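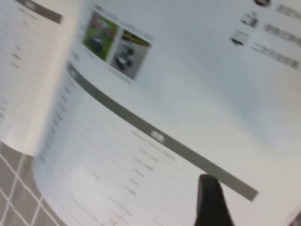 4.3 Comparison of the two controllers on bound paper

The page-contact task was run with the same arm, the same fingers and the same wrist camera under both controllers. Only the low-level control changed. The Jeltinora controller closes the loop on estimated contact force. The Boststead controller follows a position target with a fixed compliance setting, and the target height is taken from the fixed camera before each approach. Each controller was given 25 trials. A trial was counted as a success if the fingertip came to rest on the requested part of the page, lifted again, and left the booklet within the tolerance given in Section 3.

Jeltinora completed 19 trials and Boststead 18. We do not consider this a meaningful difference. The failures were of different kinds, however. Under Jeltinora most failures were late contacts on the raised part of the page near the fold, where the paper gave way before the force threshold was reached. Under Boststead the finger arrived on time but pushed the sheet sideways when the height estimate was too low. 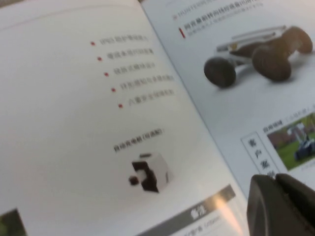
Figure 3. Wrist camera view of an open booklet, with a gripper finger over the right page and a glare streak on the left page close to the center fold.

Glare affected the wrist camera more than the fixed one. A bright streak on glossy stock removes the local texture that the tracker needs, and the tracker then jumps to the nearest ruled line. Dark header bars proved to be the most stable features on the page. They stayed trackable at approach speeds that had already turned the smaller print into streaks. Bulleted lists were of little use, as the rows look alike once they are out of focus.

Exposure was locked for all runs. With automatic exposure the dark finger changed the brightness of the paper as it entered the view, and the page edge estimate drifted by up to 2 mm. Locking the exposure removed the drift at the cost of some detail in the shadows.
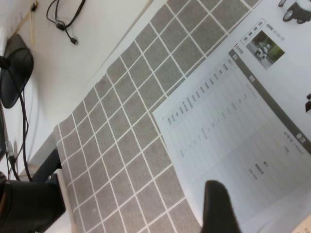 The grid under the paper gave a second reference for wrist pose. When enough grid lines were in view, the wrist estimate agreed with the fixed camera and no correction was applied. When the page filled most of the view, the system fell back on joint encoders alone. This fallback was active in most of the late contacts described above, which suggests that part of the Jeltinora failure count belongs to sensing and should not be charged to the controller.

The Motaung fingers were not changed between runs. We did not test a narrower tip, and the results should not be extended to one. Stacked booklets were also left out of the scores, as the upper one can slide on the lower one and the cause of a failed contact is then hard to assign.

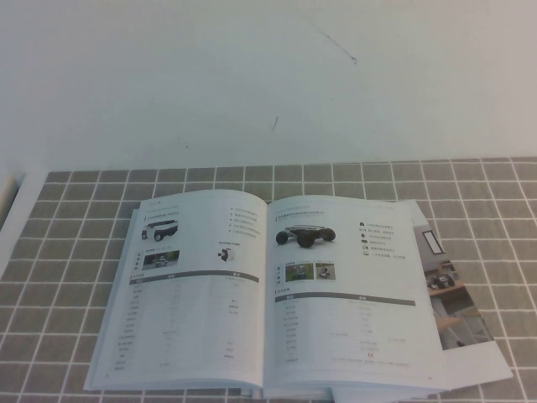

Reader comment: Did you repeat the Boststead runs with the height estimate refreshed during the approach? Taking it once at the start seems a handicap on paper that bows, and it would explain the sideways pushes.

Reader comment: The wrist tracker jumping between ruled lines matches what we see on printed tables. Restricting the search to the header bar helped us more than a better lens did. Please report the approach speed next to the success counts.

Reader comment: Agree with leaving the exposure locked. Is the tolerance in Section 3 measured at the page corner or at the spine?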